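The Long Way to a Clean Table
Ploswood's kitchen crew used to clear by hand. Now they teach.

Tuesday, a little before seven, and Erasto Makori is already on his second coffee. No apron. He wore one for eleven years in the staff canteen at Ploswood, clearing, stacking, wiping down, and says he still reaches for the hook on his way in.

His job title since May is "task lead." Means he sits at the controls of a two-armed station and moves household stuff around until the arms can do it alone. Cups, cans, glasses. Lunch rush is still handled by people, at least for now.

The company behind it, Langat, pays by the accepted run. A good shift is 40 of them. Makori's best is 93, and he's not proud of it. "I went home and my hands were still going," he says. "My wife asked what I was doing with the salt."

Station four is his. Glasses go along the side of the black rack, plant stays in the back corner, cups and cans get moved between runs. He sets it all out himself, quick, without looking at the sheet. Cups are the worst, he says. Small and round, you come down a hair off and they roll. Cans he could do asleep.
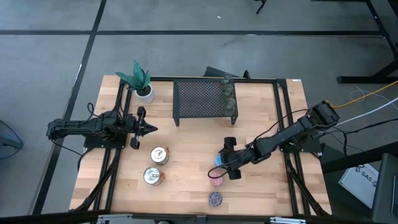
What the old crew got

Not everybody moved over. Ostine, the agency that staffs the canteen, offered retraining to anyone with two years in. Some took it. Some took the buyout. A few are still on the dish line and dont want to hear about it.

Pay went up a little. Backs feel better, necks feel worse. The talk is what people miss, Makori most of all. In the canteen you shouted across the room all day. At the stations it's headphones and a timer, and the break room is down a flight of stairs.

The log on his screen says 3,827 runs since he started. Every one of them is him, more or less, his wrist, his way of coming at a cup from the side. He thinks about that. Who gets it after, what it's worth. Langat's contract covers it in one paragraph and he has read teh paragraph twice.

Judus, the software that scores the runs, flags anything slow. Makori wants that changed. Slow is how you learn a cup, he told his supervisor. She wrote it down. They meet again after the holidays.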